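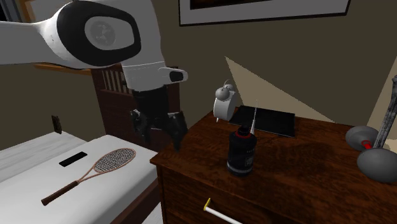
The Rulla Dresser, After a Winter of Socks

I have owned four dressers in my adult life. The first came from a sidewalk, the second from a cousin, the third collapsed during a phone call, and the fourth is the Rulla, made by a company called Clerkotholm and sold to me by a store in Whitcombe that has since become a place to buy smoothies. I've had it seven months, long enough to stop admiring it and start slamming it.

First, the buying. The floor model had been opened and closed by every child in the county and still ran well, so I figured it would survive me. The man at the counter asked whether I wanted delivery to Vendville for an extra $50. I said no, as I own a station wagon and a certain amount of pride. The dresser comes in two boxes. One fit. I made the trip twice, and gas plus the burrito I needed afterward came to most of the delivery fee. Pay for delivery.

Assembly

The booklet says 90 minutes and two people. The two people in the drawings are smiling and have no thumbs. I started at ten in the morning with my neighbor Raimo Ahonen, who builds boats in his garage and reads directions only to confirm his low opinion of them. We finished at a quarter to four. In fairness to Clerkotholm, an hour of that was lunch and another was Raimo re-drilling something he felt had been drilled by a coward.

There are 139 pieces of hardware, if the parts list is to be believed. They come in little numbered bags, and the numbers match the steps, a kindness I've rarely met in flat-pack furniture. The cam locks turn smoothly and stop where they should. My one real complaint is step 22, where you attach the drawer runners. The left and right runners look identical until all of them are on backward. There's a tiny L stamped near the back end. You'll find it on the second try, with your glasses on.

The back panel slides down a groove in one piece. My last dresser had a folding cardboard back that came with 40 tiny nails and a suggestion that you do your best, so this felt like luxury.

Living with it

The drawers are very good. They pull all the way out, so the stuff at the back is stuff you can get to, and I have been reunited with a swimsuit. They close softly over the last couple of inches. If you're the type to shut a drawer in anger you'll get very little out of this one. I've tried. It just slows down and sighs at you.

Depth is where opinions may split. The top two are shallow, fine for socks, belts, chargers for phones you no longer have. The lower ones are deep enough for sweaters stacked flat, five or so to a pile before the top one starts catching on the rail above. Jeans I roll. I used to fold them, but I watched a video.

The top has held up better than I expected. I've set coffee on it daily without a coaster and there's one faint ring, which I've covered with a lamp. The finish wipes down with a damp cloth. It does show dust by late afternoon when the sun comes in sideways, and at that hour I go and stand in the kitchen.

The knobs are bad. They look nice in the catalog and feel like holding a cough drop. Two worked loose by the second month, and tightening them means emptying the drawer and getting a screwdriver in behind, so for a few weeks I opened my T-shirts with a spoon. I swapped the whole set for plain bar pulls from the hardware store. You'll have to drill a second hole for each, or find a Raimo.

It is also heavy. Do decide where you want it before you put it together, and use the wall strap, even if you have no kids and consider yourself a careful person. Pull out two full lower drawers at once and you can feel the whole thing start to think it over. The strap took ten minutes and one bad word.

Smell: new furniture smell for the first three weeks, mostly in the bottom drawer. Leaving everything open with a window cracked helped. A bar of soap in there made it smell like new furniture and soap.

The website claims each drawer is tested to 2,000 cycles. At my rate of forgetting socks and coming back for them, I expect to pass that well before the paint in this room needs doing, so I'll update the review if anything gives.

Customer service

I wrote to them about the knobs. A reply came in two days with an apology and a fresh bag of the same knobs. They're in the top left drawer if anyone in Vendville wants them.

Would I buy it again? Yes, delivered, and with the pulls already picked out. Four stars. Raimo says three, but he also says the bottom runner is a little out of true, and he's the one who put it in.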